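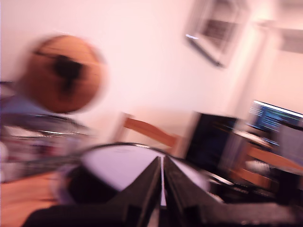 Pale and rounded, with a thin black rim.

My sister asked me last week what I was having for supper and I said rice and egg, and she said "again?" in the voice she used when we were children and I wanted the same library book renewed. Yes, again! I had it the night before as well. I'd like to use this month's column to stick up for the word "again", which gets treated very badly, and for the people who like the same supper, the same walk, the same holiday and the same three records, and who are always being told to get out more.

I should say where I stand. I am 59, I live on my own for most of the week, and I love food. I think people assume that anyone who eats the same thing over and over must be bored by eating, or too busy for it, or a bit sad. I think about my supper from four in the afternoon. I look forward to it on the bus. The rice has to be short grain and the egg has to go in at the end with the lid back on, and there's spring onion if I have any, and a spoonful of something hot from a jar, and on a good night the bit of rice at the bottom has caught slightly and gone gold. I could write the whole column about that bit. I've been known to leave it on longer than I should in the hope of more of it.

What I have noticed, eating this so often, is that it is never quite the same supper. You only find this out by repeating yourself. If you cook a new recipe every night you have nothing to hold it up against, so all you can say is that it was nice, or that it was a lot of washing-up. When you make one dish a great many times you start to notice that new rice wants less water, that the eggs from the farm shop go firm sooner than the ones from the supermarket, that you salt more heavily when you're tired. Last June I had a bag of rice that was so good I went back for another and it had gone, and I minded for days. I would never have noticed that bag if I'd been working my way through a cookery book.

My mother made a fish pie once a week for forty years. I did the sum on the back of an envelope and it comes to 2,080 pies, and that's with no holidays taken off, though knowing her she'd have made one in the caravan. We moaned about it, of course we did. Then I left home and found I had no idea how to make it, and when I rang to ask she couldn't tell me. She said "well, you just do it until it looks right". I was very cross at the time. I think now that it was the most expert thing anyone has ever said to me in a kitchen, and I've still not made a fish pie as good. Mine is too wet. She put the potato on hot, I'm almost sure of it, and I always let it go cold because I'm doing something else.

I know the case on the other side, because I hear it a lot. Variety is good for you. There is a whole world of cooking out there and you'll be dead one day. A friend of mine subscribes to a box that comes with everything measured into tiny packets, a different country every night, and she really does enjoy it and I really do enjoy being asked round. I'm not against any of that. I have nothing bad to say about somebody who wants to try things. And I do eat fruit, before anyone writes in.

But I do think we have got into the way of treating newness as a sort of virtue, and I'd like to push at that a bit. Listen to how people talk about their weekends. If you went somewhere different you get to tell it as a story, and if you did what you always do, you say "oh, nothing much". I had a wonderful weekend recently in which I walked up to the reservoir and back, as usual, and read most of a detective novel I have read before, and then had my supper. When somebody at work asked, I heard myself say "nothing much", and I was annoyed with myself all morning.

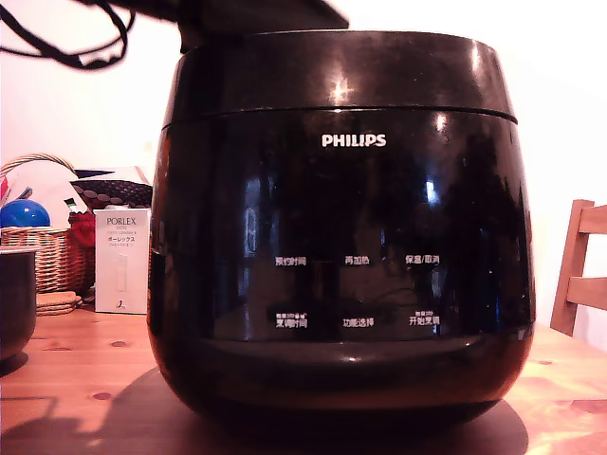
Rereading is where I feel this most strongly, after food. I have one shelf of books I go back to and the spines have all gone white. People say, don't you know how it ends? I do, and that's when it gets good! The first time through a detective novel I am rushing along to find out who did it and I miss half the jokes. The third time, I'm watching the writer hide the thing in plain sight, and by the fifth I'm just pleased to see everybody. Children know all about this. Any child will ask for the same story at bedtime until the grown-up is nearly weeping, and the child is getting something out of it every time, and will pull you up sharply if you skip a page.

Then there are holidays. For years I've gone to a place called Vidberg, which has 4,000 people in it and one café worth the name, the Gollov, where they do a cardamom bun and a decent cup of coffee and close whenever they like. I have been told, kindly, that I could have seen a lot of the world in that time. I'm sure I could. But the first year I went I saw a pretty little town with a harbour. It took until the fourth or fifth visit before I knew that the wind drops after lunch, or which side of the street to walk on in the morning for the sun, and it took longer than that before the woman in the Gollov stopped speaking to me in her tourist voice. One year she told me off about where I'd left my bicycle, and I was so proud I rang home.

You can't hurry that. There is a kind of knowing a place that only comes from turning up again, and I don't see how you'd get it in a long weekend however good your guidebook was.

I'll admit there's a lazy sort of repeating too. I've done it. There was one winter when I had toast every night, standing up, and I couldn't have told you what was on it. I watched whatever came on next. That wasn't the thing I'm praising here, and from the outside I suppose it looked much the same, so I can see why people worry. The test I use on myself is whether I was looking forward to it. If it gets to six o'clock and my heart sinks a little at the thought of rice and egg, then fine, I'll have something else, and usually I do, and I enjoy it, and the next night I'm back.

The other thing to be said is that it leaves you room. I don't have the nightly argument with myself in front of the fridge. I don't buy half a bunch of an unusual herb's worth of supper and then watch the other half go to slime in the drawer. My shopping list has been the same for so long that I don't write it down any more, and I get round the shop in no time and have the evening in front of me. I've used those evenings for all sorts. I learned to knit socks, very badly. I've written long letters. It's a bit of a surprise, given how I'm going on, but I think I try more new things in the rest of my life for having supper settled.

My sister's view, when I read her some of this over the phone, was that I was making a philosophy out of not being able to cook. She may have a point. She also makes the same lemon cake for every birthday in the family, and two years ago, when she turned up with a chocolate one for a change, there was a silence round the table that I don't think she has got over. My nephew, who is a grown man with a mortgage, said "but where's the lemon one?" and looked as if he might have to go and sit in the car.

The lemon one was back the next year. I had two slices, and it was a touch sharper than usual, I thought, and a bit lighter in the middle. She says she did nothing different. I'd put money on the lemons.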